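Finish trials notebook - September, second entry

Started at 7:40 to get the first coats on before the shop warmed up. The question for this round is still the one from last month: which of the hardwax oils holds up on pale timber without turning it orange, and whether we can get away with two coats for the bench tops in the Marras order. They want the colour left as close to bare wood as we can manage, which rules out the old Danish oil and most of the poly.

Products on test are Brusar (the satin one) and Kirel matt. Both are rag-on, wipe-off. The Brusar is thicker out of the tin and needs a proper stir, as there was a grey sludge of matting agent sitting on the bottom. I missed it on the first panel and had to sand that one back to bare and start over. Written on the lid now in marker.
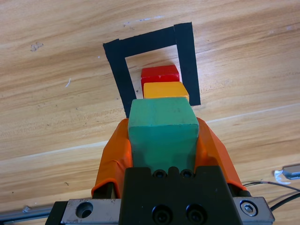 Arkateck Workshop - Timber and Finishes Group

Panel prep: all panels cut from the one board so the colour comparison means something. Sanded 80, 120, 150 and stopped. Last time I took half of them to 240 and the oil just sat on top and went patchy, so there's no point going finer for this type of finish. Vacuumed, wiped with a barely damp cloth to raise the grain, left to dry, then a light hand sand at 150 again. Dust in the corner by the extractor is still a problem. Filter needs changing and I have put it on the list.

First coat on the Brusar panels went on easily with a white pad. Wiped off after ten minutes. The end grain drank it, and I went back over those edges a second time while it was still open. Kirel behaves differently. It grabs early, and if you leave it the full time on the tin you are fighting it with the cloth. I cut the wait down to five minutes on the later panels and they came out more even.

Humidity in the finishing bay was 43 per cent at the start. I didn't take a second reading, should have. 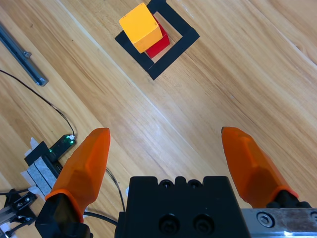

How long between coats?
Overnight for both of them. The Kirel tin says four hours, but the panel I recoated at four hours was still tacky in the pores and it dragged the pad.

Qistina came in after smoko and looked at the panels under the raking light. Her view is that the Kirel is the better colour but she doesn't trust it on an edge. We had a look at the offcut from the winter round, the one that has been living next to the kettle, and the corners have gone dull where people pick it up. Fair point. She suggested easing the arrises more, a 3 mm round instead of just breaking them with paper. I'll run the next lot that way on the router table and see if the film holds better.

Stain tests so far (panels from the previous round, properly cured): black tea, red wine, vinegar and hand cleaner, each left under a watch glass for an hour. Tea and wine wiped off both finishes. Vinegar left a faint ring on the Kirel which you can only find at a low angle. The hand cleaner was the bad one. It took the sheen off both, worse on the Brusar, and the gritty orange stuff will be on every bench top in the building, so it matters more to us than the wine does.
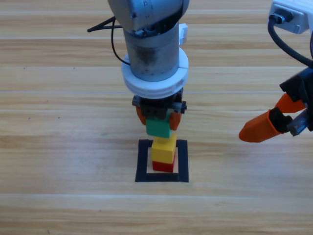 I tried a spot repair on the hand cleaner marks. Grey pad, small dab of the same oil, buffed dry with cotton. The Brusar one blended in and I had to find my pencil mark on the back to know where it had been. The Kirel repair shows as a slightly darker patch. It may settle as it cures. Leave it alone and look again in a fortnight.

Gerardo asked about cost. Going by what was left in the tins, Brusar goes further per coat, but if Kirel can be made to work in two coats and Brusar wants three the gap mostly closes. I don't have enough panels done to say. He also wants to know if we can spray it. I'd prefer not to, the gun would need stripping every time. 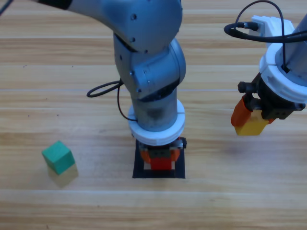 What do we do with the used rags?
Lay them flat outside on the rack until they are stiff, or put them straight in the water bucket with the lid on. Never bunched up in the bin, even for ten minutes, as oily rags can heat up and catch fire without a spark.

Tin stock: 2 Brusar, one of them opened. Kirel is down to the last third and skinning over, so decant it into the small jar to keep the air out. Need more white pads and a box of nitrile gloves in large.

Tomorrow: second coats first thing, humidity reading before and after, label the backs properly this time. Ask Qistina for the 3 mm bit back.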